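Running Order: How a Touring Set List Gets Built
Handout for week 4, revised Wed 3 July

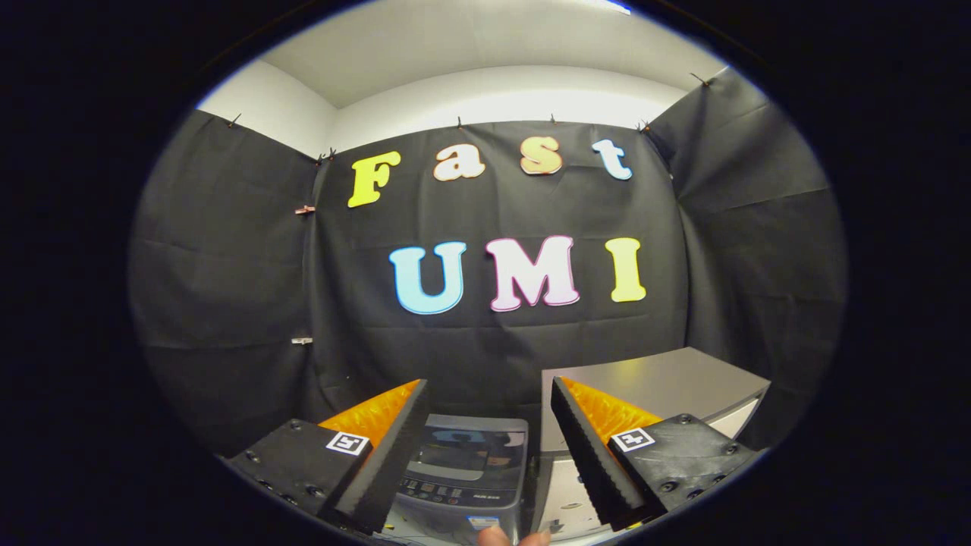 Right, carrying on from where we left off, because I ran out of time on the medley question and several of you caught me in the corridor about it. Last week we looked at the studio albums. Now we're on to what a band does with all those songs once it has to stand up and play them to a room full of people who paid to get in.

I'm using Mukmont as our main case. You've got the tour booklet in your reading pack (the grey one, sorry about the scanning on the middle pages). They had 133 songs on record by the time they rehearsed the June dates, and a show that could run up to 50 minutes before the interval. So most of the catalogue never got near a stage, and I find the songs that were left out every bit as interesting as the ones that went in.

Openers

Have a listen to the first song from both nights at the Nollomico. Same band, same hall, and they open with completely different things. On the first night it's the big single, straight in, no introduction. On the second it's an album track that starts with a long organ chord while the audience is still finding its seats. I love the second version -- you can hear the chatter die down bit by bit -- but I do see why they went back to the single for the rest of the tour.

When you write about an opener, tell me what key it's in, how fast it is, and how long we wait for the voice to come in. Please don't just tell me it's "energetic". I had a whole pile of essays last year that said "energetic" and I still don't know what any of them meant by it!

The slow bit

Nearly every pop show of this size has a stretch where the lights come down and somebody sits at a piano. Mukmont put theirs after song 4, quite early, and I think that has a lot to do with the singer's range. Those opening numbers sit very high. Two ballads in a lower key give the voice a rest and the crowd probably never notices.

Compare this with Bouazza, who hold the ballads back until late and then go straight from the last one into the loudest thing they've got. On the live album there's a lovely mess at the join, where the drummer counts in before the applause has finished. It was tidied up on the reissue, so do use the original pressing if you can get at it (the library has 2 copies, neither of them for loan).

Medleys

A medley gets you through a lot of hits quickly, and audiences seem to like them more than critics do. My own feeling is that they work when the songs share a tempo and fall apart when the band has to change gear in the middle. Brakix have one that changes speed at every join and I can't get through it, but some of you were very keen on it in the seminar, so go ahead and argue with me.

For next time

Pick one concert recording, any band you like, and write out the running order with keys and timings. Mark where the talking happens as well. Then move one song somewhere else and write me a page on what that does to the songs either side of it. Bring it on paper, please -- the projector in our room is still playing up.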